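Textiles list - Re: washing the heavy stuff
3 comments | Share 29

From: Afaf Bitar
Wed 27 April

Rosário, all,

Sorry, in a rush, van outside. Answers in no order.

Deolinda Meireles wrote:
> I have three wool-mix throws from my aunt, never been washed as far
> as I know. Label says 30 but I don't trust it. Has anyone used the
> Grindulico soap on wool? And how do you dry somthing that size in a
> flat with no garden? The rail in the bathroom leaves a ridge.

Grindulico yes, twice, on a wool-mix. Half what the bottle says. Rinse till you're bored, then rinse again. It does smell a bit of cough sweets for a day or two. Don't bother with the Bovus one, it left mine stiff as card and I had to wash the whole lot over.

On the label - do a corner first. Wet it, press it in an old white towel, look at the towel. If there's colour on it, go cool and go quick.

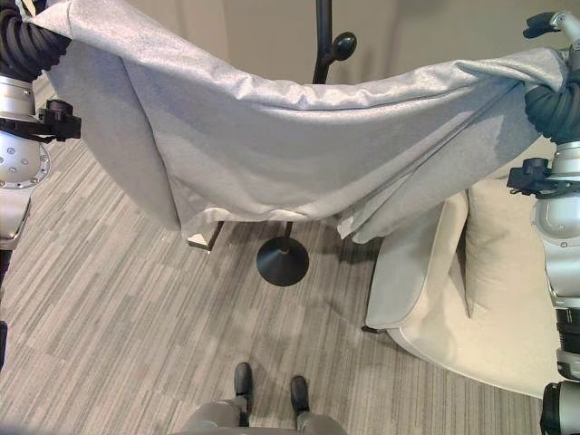 Drying is the real problem and I don't have a garden either. Over the bath on two airers, a gap between, turned every few hours. Watch the weight of it. Even a blanket held up by its two ends dips in the middle like the light grey one, folds dropping down one side and the rest all crumpled, and if it's wool and soaking the dip stays in. So support the middle. A third airer, a broom across, whatever. And press the water out first, never wring.

Volodymyr says the launderette on Barros does big flat loads for £42, which seems a lot to me but he swears by it. Ask for the low spin.

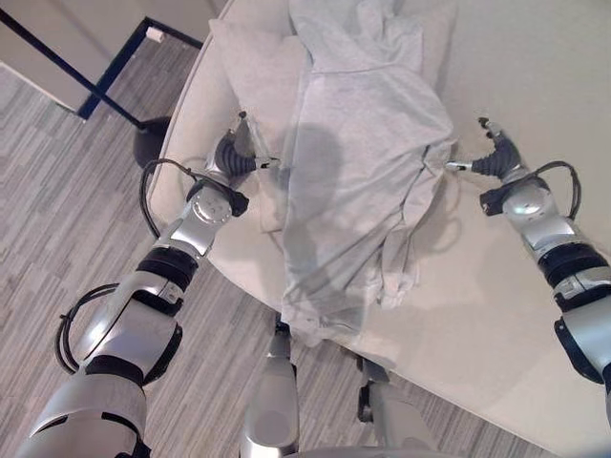
Second thing, pilling. Someone asked me off list and I said I'd answer here. It's mostly rubbing, so look at what gets thrown on top of what. Hooded tops are the worst in our house. Left across a pale sofa all bunched up, like the light grey one there with a cushion half under it, they get sat on and dragged about and the bobbles come up on both. Hang it up, or fold it over the arm. For bobbles you've already got, a comb, not a razor. I have ruined one good jumper with a razor and thats enough.

Albertina - still have your Skatance comb, will bring it in July unless you need it sooner?

Must go,
Afaf

PS moths can wait, I've got pages on moths

Share 29 | Reply | 3 comments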